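Subject: Re: [workshop-bots] Pranau arm, first go at table calibration

Before anyone orders a second one, can we talk about whether this does what it says?

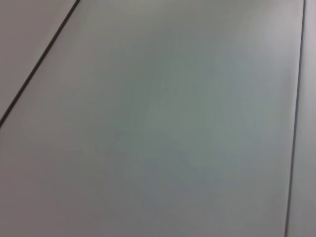 I had the arm from Friday teatime until gone eleven and I'm not persuaded. Quoting the bit I'm replying to:

> The new calibration is all automatic. You point the wrist camera at the
> bench, it finds its own reference lines and works out where the
> table is. I ran it 3 times at the Akville open evening and it was spot on
> every time. No more faffing with printed markers. I vote we bin them.

Spot on by what measure? If the arm went back to where it thought it was, that only tells us it agrees with itself. I taped a steel rule to the bench and asked it to touch the same mark over and over. It came down in the same wrong place, 5 mm off towards the window, and was very consistent about it. The log said "calibration good" throughout.

My guess is that it takes any long dark line for the edge of the bench. Joins between panels are long dark lines. Give it a plain grey top with a couple of joins at odd angles and it'll pick whichever it fancies. I got two different answers by moving the lamp and touching nothing else.

> Boychuk mount is fine too, I've printed a spare.

The mount flexes. Push the camera sideways with a finger and watch the picture shift. I'd like to see a metal one, or at least a thicker print, before we blame the software for everything.

> Brulorero branch has the fix for the focus, just pull it.

Pulled it. It still looks soft to me close up, and the config now wants a focus value of 701 with no comment saying where that came from. Does anyone know? I tried 112, which was the old one, and couldn't tell the difference.

I'm not against the thing. The wiring is tidy and it's much quieter than the last arm. But please keep the printed markers until someone has checked it against a ruler on at least two benches, with the lamp on and off. I can do the long bench again next week if the rule hasn't walked.

Also, whoever has the 2.5 mm hex key, it lives in the tin.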